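Vass Line dispute

The Vass Line dispute is a disagreement between Farkurska and Clellumell over the position of their shared border in the upper Vass valley. Both governments describe the matter as one of principle. The land in question is a strip of rough pasture 11 miles long and, at its widest point, 2 miles across, with one paved road and no town of any size.

Background

The border was first drawn on paper in a treaty that ended a short war between the two states. The treaty says the line follows "the main course of the Vass." It does not say which of the river's two upper branches is the main one. Farkurska has always pointed to the eastern branch and Clellumell to the western branch, and each has published surveys that support its own choice. The surveys disagree on basic matters such as the volume of water in each branch. Neither side has released the measurements behind its figures, and requests from outside researchers have gone unanswered.

A claim often repeated in Farkurskan schoolbooks holds that the treaty's authors marked the eastern branch in red ink on an attached map. The map has not been shown in public. Clellumell says it never existed. Farkurska says it was lost in an archive move, although earlier statements from the same ministry put the loss down to a flood.

Military presence

Farkurska keeps a garrison at Rustent, the only permanent settlement in the strip. Its defense ministry gives the strength of the garrison as 300. Clellumell has at different times put the number at 3,000, a figure that would require far more housing than the village is known to have. Clellumell's own border force in the area is described by its government as "light" and has never been given a number.

Both armies hold winter exercises in February. Each describes its own exercise as routine and the other's as a provocation, in statements that have changed very little from year to year. Claims of shots fired across the line come up after most of these exercises. Few have been backed by anything beyond the word of the side making them, and at least two such reports were later withdrawn without explanation.

The Rustent incident

The most serious episode on record is the Rustent incident, in which a Farkurskan patrol and a Clellumellan patrol met on the paved road and held each other there overnight. Farkurska's account says its soldiers were surrounded on their own territory and stood firm until the other side left. Clellumell's account is nearly the same with the names switched. No deaths were reported by either side.

Leaders in both capitals used the incident in election speeches. A Farkurskan minister warned that Clellumell "would not be forgiven a second time," without saying when the first time had been. Clellumell's parliament passed a resolution calling the entire valley an inseparable part of the country, including land on the far side of both branches that it had never claimed before. The resolution has not been repealed, and it has not been acted on.

Talks

Formal talks have been held on and off since the incident. The joint statements that follow them usually speak of progress and list no agreed points. A plan for a shared river gauge, which would have settled the question of water volume, was approved in principle by both delegations. It stalled over where the gauge should stand - each side wanted it on the branch it considers the main one.

A telephone line between the two local commands was set up after the third round. Officials on both sides call it a success. How often it has been used is not public, and a Clellumellan newspaper reported that calls went unanswered during the following winter's exercises.

Effects on residents

The people of Rustent hold Farkurskan papers, and Clellumell treats them as its own citizens for purposes of its census. Both governments say they speak for the villagers. No vote or independent survey of local opinion has been carried out, so statements about what residents want should be read with care. Grazing permits are issued by both states for the same fields, and herders who can afford it buy both.

Assessment

Writers on the dispute often describe it as a fight over water or over minerals said to lie under the western slope. The evidence for minerals rests on a single prospecting report that was never followed up. The water argument is somewhat stronger, though both branches join again below Rustent and neither country has built anything to draw from them.

Page last edited 14/09/2026 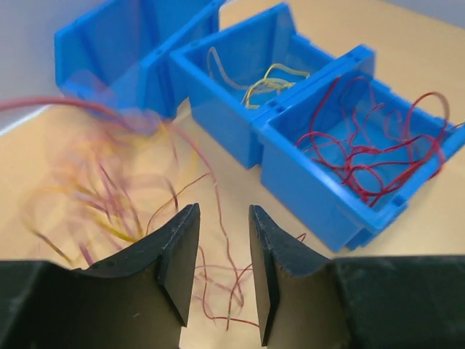 Red and yellow wires behind a pair of black gripper fingers.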